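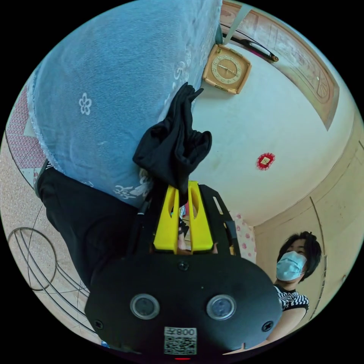 Iñaki Escobar wrote back that we should stop blaming the cloth. In his view a soft item that stays in the fingers after an open command is a tool problem or a software problem, and a report that says "the fabric was difficult" will not help the next group. We had written more or less that in our first draft, so this version is organized around what he asked for: what happened, what we checked, what we found, and what we changed.

Failure to Release in a Hand-Held Gripper Used for Cloth Demonstrations
Project report, Dudek group
Meenakshi Devadiga, Rangi Tawhiri, Rimantas Šimkus
Submitted 23 November 2019

1. Background

Our project collects demonstrations of household cloth tasks with a hand-held gripper. A person squeezes the handle, the two fingers close on an item, and the tool records finger opening and force command while the item is moved. The recordings are later used to train the arm in the Staltari lab to pick up and put down the same kinds of items. The items are small and dark or light, thin or thick, and they are handled in ordinary rooms because the arm will have to deal with ordinary rooms.

The tool has a small motor that assists the squeeze. Without it, a person's hand gets tired after a few minutes and the grips become uneven. The assist is controlled by a program we call Konau, which Rimantas wrote in the first half of the project. Konau reads the trigger position and drives the fingers toward a matching opening. It is a simple loop and it had worked on hard objects such as cups and boxes without trouble.

2. What went wrong

The plan was 300 demonstrations of picking up a piece of cloth from a soft surface and putting it down somewhere else. During the first session the fingers failed to open on the 60th demonstration. Meenakshi released the trigger and the fingers stayed closed. She shook the tool, which did not help, and then pulled on the cloth with her other hand. The fingers opened suddenly while her fingertips were between them and then closed again. She got a pinch on the index finger that left a mark but did not break the skin.

We wrote this up as a minor injury, and Teodora Krasniqi, who supervises the lab, told us to stop collecting until the cause was known. She was right to. We had been treating earlier slow openings as a nuisance. When we went back through the logs we found several demonstrations before the 60th where the fingers opened late, and in each case the person holding the tool had simply waited and gone on to the next one.

3. What we checked

3.1 Fabric caught in the fingers

This was our first idea. The fingers on our tool are long and have slots in them, and a thin fold can be pushed into a slot when the fingers close. We closed the fingers on folded and bunched cloth many times with the motor assist unplugged, and opened them by hand. Sometimes a fold did stay in a slot and the cloth hung from one finger after opening. It never stopped the fingers from opening. A caught fold is a real problem for the quality of the demonstrations, but it does not explain the fault.

3.2 The mechanism

Rangi took the finger carriage apart. There was lint on one of the two rails, more than we expected from a tool that had only been in use for a short time. With the lint in place the carriage needed noticeably more force to start moving from the closed position. After cleaning, it moved freely. We put lint back on the rail on purpose and the stiffness came back.

3.3 The cable

Pulling on the cable gently during a run caused no change in the recorded trigger signal. Bending it sharply caused no change either. We ruled it out.

3.4 Konau

The logs showed that the trigger signal was correct the whole time. At the 60th demonstration the trigger read fully released, and Konau sent an open command, and then it sent nothing for 2 seconds. After that it sent a strong open command, followed by a close command.

Rimantas traced this to the stall protection. If the motor draws high current without moving, Konau stops driving it so that it does not overheat. This was meant for the closing direction, where the fingers press on an object and cannot go further. The check was applied in both directions. When the carriage was stiff, the start of an opening move looked like a stall, so the motor was switched off while the fingers were still clamped shut.

The sudden movement came from the same part of the code. After the pause Konau tried again with a higher limit, which was enough to break the carriage loose. The fingers flew open past the target position. The controller then corrected in the other direction, and that correction was the close that pinched Meenakshi.

4. Cause

There were two causes and both were needed. Lint on the rail raised the starting force of the carriage. The stall check in Konau treated that force as a reason to stop, and then retried harder with no limit on speed. On hard objects there was no lint, so the second cause was present from the start but never showed up.

A third point is not a cause of the fault but is a cause of the injury. The tool had no way to cut power to the motor except by unplugging it, and the plug was not within reach of the person holding the tool. We also had no rule about putting a hand near the fingers.

5. Changes

Stall protection now applies to closing only. For opening there is a separate current limit. If the carriage does not move within the time limit, Konau turns the motor off and leaves it off until the trigger has been fully squeezed and released again. There are no automatic retries in either direction.

Finger speed is limited at all times, including during corrections.

Rangi added a power switch on the handle side that can be reached with the thumb. With power off, the fingers can be pulled apart by hand with light force. He checked this with the lint in place as well as without it.

The rails are cleaned before every session and whenever an opening is slow. A slow opening is now logged as a fault, the session stops, and the person holding the tool does not decide alone whether to go on.

Hands stay out of the fingers unless the switch is off. If an item is stuck, switch off first and then remove it.

6. Retest

We ran 500 open and close cycles on cloth with clean rails. There were no failures to open and no late openings. We then packed lint onto the rail until the old version of Konau failed, and ran the new version in the same condition. It failed to open as well, as it should with a rail in that state, but it shut off and stayed off. The fingers did not jump. We measured the overshoot on openings that did succeed with a dirty rail and it was too small to matter.

We have not tested wet cloth, and we have not tested the tool with the Clernusis fingers that the other group uses, which are shorter and softer. Their carriage is the same as ours, so they should assume they have the same fault until they have loaded the new version and checked their rails.

7. Effect on the data

The demonstrations collected before the fault have been kept but marked. Those with a late opening have been removed from the training set, as the arm would learn to wait over the target with the item still held. Nearly all of the others look normal. Collection started again after Teodora signed off on the switch, and the remaining demonstrations are being recorded with the new version.

8. Open items

Rangi wants a felt wiper on each rail so that lint is pushed away from the carriage. A first version rubbed too much and was taken off.

The slots in the fingers still catch thin folds. Filling them would fix that but would make the fingers stiffer, and we have not decided.

Konau should write the reason for every motor shutoff to the log. At present it writes only that a shutoff took place, and Rimantas had to work out the rest from the current readings. This is his next task.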